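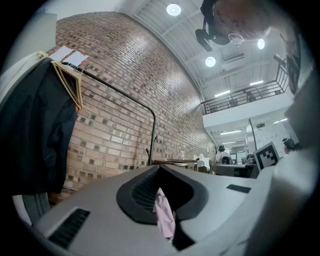
20/08/2026

Up at six, no bread, toast crumbs for breakfast basically. Wrote the letter to Girer before work. Third one. They still say the boiler service was never booked, and I have the email from March, so what am I meant to do, frame it? Put the reference number at the top in capitals this time.

Then the quote from Perotitz for the damp. 3,919. Read it twice, put it in the drawer with the others. Śliwiński was cheaper but won't start till the tenants upstairs sort their gutter, and they wont. Could do the back bedroom only and leave the hall. Dad would of said paint over it.

Lunch at desk. Soup, too salty. Rang the bank about moving 400 across, 37 minutes on hold, same bit of piano over and over. Got through, got cut off. Rang again. Done, I think.

Bus late going home so walked the last bit past the allotments. Plums everywhere, all over the path, wasps in them. Took a bagful from the box by the gate. Jam at the weekend if there's sugar. 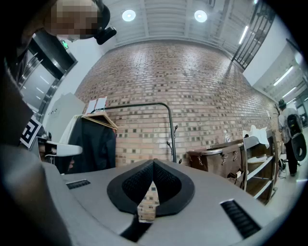 Celina Szulc thinks I should get the gutter fixed myself and send upstairs the bill, and never mind Perotitz until it's had a month to dry out, becuase any plaster they put on now will only blow again by Christmas. Probably right. Means talking to upstairs though.

Tomorrow: sugar, stamps, ring Śliwiński before nine. Find the lease. Page 17 has the bit about gutters, or used to. Blue folder?

Bed. Window open, too warm for the duvet.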